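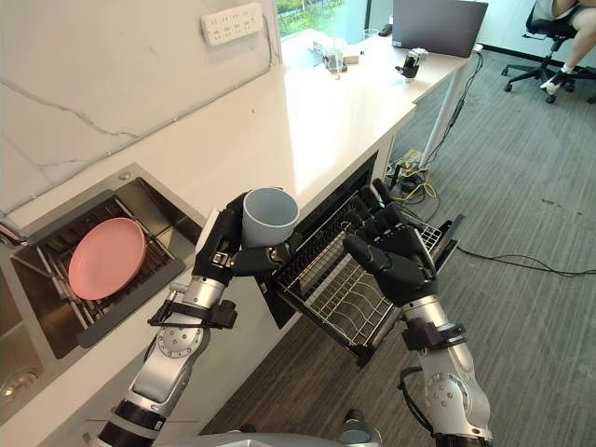 Struan Mowat escribió en el canal, a las dos horas de colgar yo el resumen de esta charla, que un planificador que necesita 137 parámetros no es un planificador, es un formulario. Empiezo por ahí porque tiene razón y porque el formulario lo rellené yo.

(Pausa. Si alguien se ríe, seguir. Si no, también.)

Contexto rápido. Tenemos dos brazos, un fregadero y un escurridor extraíble de alambre. La tarea en el papel: coger la vaja, llevarla al escurridor, soltarla. En la diapositiva 1 la mano izquierda sujeta el vaso y la derecha está sobre la rejilla vacía. Parece un problema de manipulación. Nosotros lo vivimos como un problema de colas de mensajes.

Las tres piezas, sin detenerse mucho:
Zervas – percepción. Devuelve poses de objetos y una confianza en la que conviene no confiar.
Premov – planificación de los dos brazos a la vez.
Orville – el ejecutor. Hace lo que le dicen, que es lo peor que se puede decir de un ejecutor.

Percepción. El alambre fino es mal asunto para la nube de puntos: la mitad de las varillas desaparece y la otra mitad se engorda. Zervas veía la rejilla como una tabla maciza o como aire, según el día. Dejamos de reconstruirla. Ajustamos un modelo paramétrico (plano, paso entre varillas, cuánto está sacado el cajón) y listo. Tres semanas para borrar código. Enseñar aquí el diff, que es casi todo rojo.

Planificación. La primera versión de Premov planificaba cada brazo por su lado y comprobaba colisiones al final. Cualquiera que haya compartido cocina sabe cómo acaba eso. Ahora el brazo que lleva objeto tiene prioridad y el otro reserva volumen. El vaso va con restricción de orientación, boca arriba, hasta el punto de giro. Presupuesto: 33 ms por ciclo de replanificación. No preguntéis por el percentil 99 – bueno, preguntad, pero al final.

El fallo del 30 de abril. Contarlo despacio. Lanzamos 3000 episodios en simulación, terminaron bien 2942 y alguien propuso tarta. Los otros 58 eran el mismo fallo: Zervas publicaba la pose con la marca de tiempo de llegada, no la de captura. En simulación la diferencia casi no existe. En el robot real existe muchísimo. Arreglo: una línea. Discusión sobre el arreglo: once correos.

Herramientas. Idden es nuestro visor de trazas. Nació como script para no mirar logs y ahora tiene su propio gestor de incidencias, con lo que miramos más logs que antes. Lo útil: alinea en una sola línea de tiempo lo que Zervas creía, lo que Premov decidió y lo que Orville hizo. Demo corta. Si la red de la sala falla, hay vídeo en la carpeta de respaldo.

Volver a Struan. De los 137 parámetros quedan bastantes menos. Los que quedan tienen unidades en el nombre, cosa que en su día me pareció pedante.

Preguntas. Si sale lo de aprenderlo todo de extremo a extremo, remitir al café.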